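3.2 Garments and folding surface

Folding at home is seldom done on a table. Of the 829 folding episodes logged in the Maltlow households, most took place on a made bed, and the bed covering therefore forms part of the task. A soft surface gives way under the hand, and a thin garment tends to drag the cover along with it when a hem is pulled across. Marras and Zuccaro noted the same effect in their earlier study of linen sorting.

We grouped the items by size, fabric weight and contrast with the covering. Dark items on a light or brightly coloured cover were the easiest to outline, although seams and inner folds in black cloth were hard to make out. Annotators agreed on the outer edge of the item in 95 per cent of cases. Agreement on sleeve and waistband positions was lower, and these labels were checked a second time.

Each episode starts with the item lying flat and ends when it is placed on the pile. Items dropped on the floor were left out. Figure 4 gives a black fabric item lying flat on a pink bed covering, an instance of the high-contrast group.

Figure 4. Black item on pink bed covering.

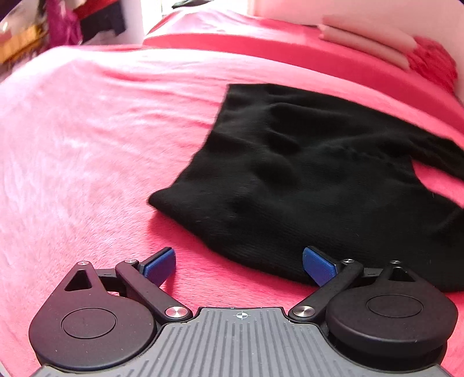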